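Packing Matters: The Return of the Plain Brown Box

Print this page | E-mail this article

At the Gagnon campus of Goradeo, the mailing carton has become a subject of serious study. Between the first of the year and the end of August, the distribution office sent out 2,115 parcels, and 477 of them traveled in boxes that had already made at least one trip.

Deming Feng, who oversees outgoing shipments, attributes the figure to a change in the standard carton. The office formerly relied on taped boxes, which were often torn on opening and could not be used again. It now prefers one-piece corrugated boxes with a hinged lid and a front flap that tucks into place.
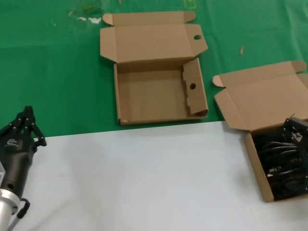
Goradeo Department of Materials and Distribution

A folding lid offers several advantages at the packing table. It can be laid fully back while the contents are arranged, and the rounded flaps at its corners help guide it home when the box is closed. A thumb hole gives the recipient an easy place to pull.

Cables remain the most difficult item to pack well. Black wires placed in a carton as a tangle take up more room than they should, and they tend to catch on brackets and other hardware. Staff are asked to coil each length separately and to set heavier pieces down first.

"A box should close without being pressed," said Raquel Garcia, who wrote the department's packing guide. "If the lid resists, the contents need to be arranged again - or moved to a larger size."

The guide, known internally as Curis, runs to 7 pages and recognizes 3 carton sizes. A revised edition will add instructions for storing empty boxes flat. Copies are available at the Ceter Building service counter.

Filed under: Campus Operations, Shipping and Supplies

Contact the Editor | Copyright Goradeo. All rights reserved. | Back to top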